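**Equipment Review: Breka Two-Finger Hand-Held Gripper, with Foam Pad Set**

Prepared for the Tarnbridge equipment office by Raghavendra Mudaliar
February 9, 2023

Recommendation: conditional. Suitable for rigid objects. Not approved for unsupervised work with thin plastic film until the pad fault described in this review has been corrected.

**Scope of the review**

Tarnbridge purchased four Breka grippers last August through the supplier Multlow. The units are used by staff to record grasping tasks that are later repeated on the automated packing cell. This review covers build quality, handling, pad wear, and one failure that led to the tool being withdrawn from a task. It does not cover the recording software, which is the subject of a separate report.

**Build and handling**

The body of the tool is sound. The fingers close evenly, and no play was found in the joints after eight weeks of regular use. Staff with smaller hands reported fatigue in sessions longer than 30 minutes, and session length has been set accordingly. Fasteners held their torque throughout, with one exception on a unit that had been dropped before testing began.

The fingers are supplied bare. The foam covering is sold as a separate set and is applied by the user with adhesive. The printed guide gives one short paragraph to this step and does not state a curing time. Given the results below, this is a serious omission.

**Performance with rigid objects**

Results were good. Cups, cartons, and small bottles were lifted and placed without difficulty, and the foam left no marks on clear surfaces. Operators found that light pressure was enough, and that they could judge the closing force by feel after a short period of practice.

**Performance with bags and film**

The fault was reported during bag handling. An operator closed the fingers on a thin plastic bag, lifted it, and opened the fingers to release it. The bag remained attached to one pad at a corner where the foam had come away from its backing. When the operator drew the tool back, the bag followed and pulled a plastic cup off the table. The cup did not break and there was no injury. The same motion, repeated by a powered arm at working speed, would present a greater hazard.

Muthu Annamalai repeated the motion 40 times with the affected unit. The bag failed to release on eight of those attempts. With new foam, correctly bonded, the bag released every time. With the foam removed entirely, release was also reliable, but grip on smooth film was poor and the bag slipped before it reached the target position.
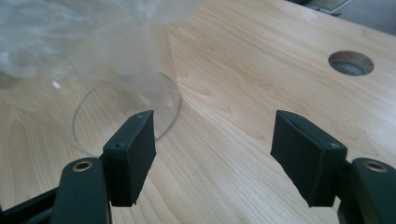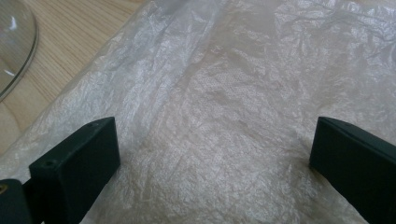 *Gripper fingers and translucent plastic on the work table. The creased covering and ragged lower corner are on the right pad in the first photograph.*

A second concern is visibility. Translucent film is difficult to see against pale wood, and an operator looking down between the fingers can misjudge where the material ends. In the tests this led to grasps that took in more of the bag than intended. A darker work surface is advised for film tasks.

**Cause**

The adhesive bond at the lower edge of the pad is the weak point. Film drawn downward across that edge lifts the foam a little with each release. Once a corner is raised, film can catch beneath it, and the damage advances quickly. The inspection schedule supplied with the tool calls for a check every 30 days. That interval is too long for this use.

**Response from the supplier**

Multlow replaced the affected foam set promptly and without charge. The company did not accept that the bond was at fault and attributed the wear to improper application. No revised instructions had been received when this review was completed.

**Comparison**

The office also holds an older Zacharias gripper with molded rubber pads. It is heavier and less precise, and its trigger is stiff. Its pads have no applied covering and did not catch on film at any point. It remains the preferred tool for bags.

**Conditions of use**

1. Inspect all pad edges and corners before each session.
2. Withdraw the unit if any corner of the covering can be lifted with a fingernail.
3. Clear loose items from the table before handling film.
4. Do not transfer recordings made with a damaged pad to the packing cell.
5. Report any failure to release, including those that cause no damage.

**Rating**

Rigid objects: 4 out of 5
Bags and film: 2 out of 5
Documentation: 1 out of 5

The rating for film will be reconsidered when a pad with a mechanically fixed edge is available for testing. Questions on the test method should be sent to Muthu Annamalai at the equipment office.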